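## How do you store vegetable seeds from one year to the next?

**Jintana Noiphan**

I have a small kitchen garden in Skundthorpe and I ended the season with a lot of leftover seed. Some are half-used store packets and some I saved myself from beans, tomatoes and a squash. Last year I left everything in a paper bag in the garage, and in spring hardly any of the onions or parsnips came up. The beans were fine.

I've been looking at this kind of box for them.

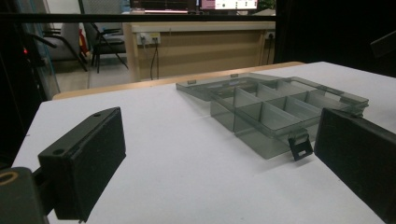 The garage gets very hot in summer and damp in winter, so I assume that was a bad choice. I have space in a hall closet and a little space in the refrigerator. Do the seeds need to stay in their packets? And is it worth keeping the onions at all, or should I buy new ones every year?

---

**pundberg_plot**

Buy new onion and parsnip seed every year. Both are short-lived and parsnip is the worst of the lot. Your garage probably didn't help, but they might have failed anyway.

Rough guide for seed kept cool and dry:

- Onion, leek, parsnip: one year, sometimes two
- Pepper, corn: two or three years
- Beans, peas, carrot: three years
- Tomato, squash, beet: four years or more
- Cucumber, lettuce: up to five years

The hall closet is fine if it isn't next to a water heater. Steady temperature matters more than a very low one.

---

**Orathai Srisuk**

I agree with the list above, although I have had lettuce give out sooner than that. I keep 78 varieties for our seed swap at Wihongi, so I have had to be fairly strict about how I do it.

1. Dry the seed properly first. Home-saved beans should break when you hit one with a hammer. If they squash, give them another week on a plate indoors, out of the sun. Do not use the oven.
2. Put each kind in a small paper envelope. Write the name, the variety and the year you harvested it. For store packets, leave the seed where it is, fold the top over and tape it shut.
3. Sort by sowing month. I used to sort by alphabet and kept missing the early sowings. Large seeds such as beans can go straight into a divided box with a label in each section, provided they are fully dry. Fine seed like lettuce should stay in its envelope, as it gets under dividers.

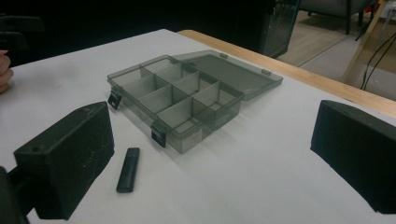
4. If you use the refrigerator, put everything in a glass jar with a tight lid and add a packet of silica gel. Most divided boxes are not airtight. When you take the jar out, let it reach room temperature before you open it, or moisture will settle on the seed.
5. Test old seed in February. Fold ten seeds into a damp paper towel, put that in a plastic bag and keep it somewhere warm. If 7 or more sprout, sow as normal. If it's about half, sow twice as thick. Fewer than that, throw it out. Carrots and peppers can take two weeks or longer, so don't give up on them early.

One more thing on the squash. If you grew more than one kind of the same species, or a neighbor did, the saved seed may be a cross. It will store perfectly well but you might not get the same squash.

---

**cikitness**

I just leave mine in a cookie tin under the stairs. Tomatoes from there still come up. Never tried onions.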